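## 3. Setting Up Your First Lunch Plate

Welcome to the fun part! By now your Pernwood play tabletop is in place and the low clear walls are standing, so it's time to get some food on the table. The Lovico play food set has 34 pieces, but please don't tip them all out at once (tempting, I know!). A plate and three pieces make a great first round.

1. Wipe the tabletop with a soft cloth and let it dry.
2. Set the light blue plate down flat, rim up, with a little open table in front of it.
3. Pick out the carrot, the lemon and the eggplant.
4. Put the lemon on the plate first, near the rim. It's the smallest of the three and likes to wander, so the raised edge helps a lot.
5. Bring in the carrot next, from above, and lower it toward the same side of the plate.
6. Leave the eggplant on the tabletop until the carrot is down.
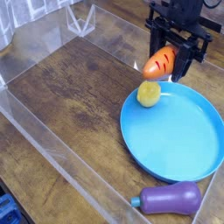 *Fig. 3. Lemon on the plate, carrot above it, eggplant still on the table.*

**Note:** The carrot is easiest to hold by its rear part, with the blunt tip pointing away. Lay it down gently beside the lemon and let go once it touches the plate.

7. Add the eggplant last. Try it on its side, with the blue stem cap facing whichever way looks best to you — there is no wrong answer here!
8. Clear the plate and start over with a new order. Eggplant first is a surprisingly different puzzle, and a really good one.

**Caution:** Don't lean on the clear walls or lift the tabletop by them. If a corner bracket feels loose, press it back into place before you go on.

**Caution:** Keep the play food away from stoves and heaters.

### Between rounds

Pieces that roll off the plate can stay where they land until the round is over. Wash everything in lukewarm soapy water on, say, a Thursday, and it'll be dry and ready for the weekend. Section 4 adds a second plate and the soup bowl!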